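The inventory for Flat 8 ran to two pages. Tefera Lettings wanted each appliance logged with its position and condition, so the clerk began with the fridge. Silver door, scuffed top, one corner raised on bricks. 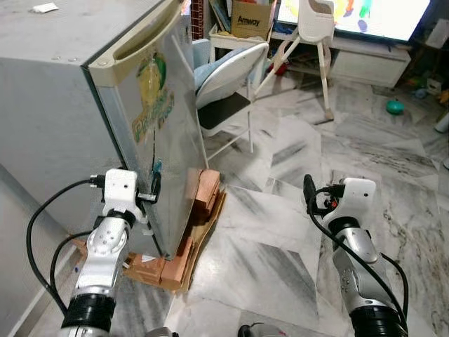
She wrote "level not checked" and moved to the next box on the form. The previous report, dated January, valued the fridge at 569 and made no mention of bricks.

Under "contents" it said none. She opened the door.
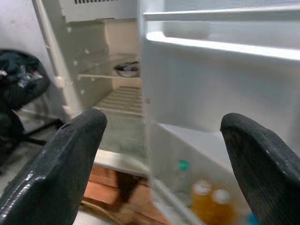

She crossed out "none" and wrote "bowl, one". The form had no box for whose it was. The tenant had been gone for 3 weeks.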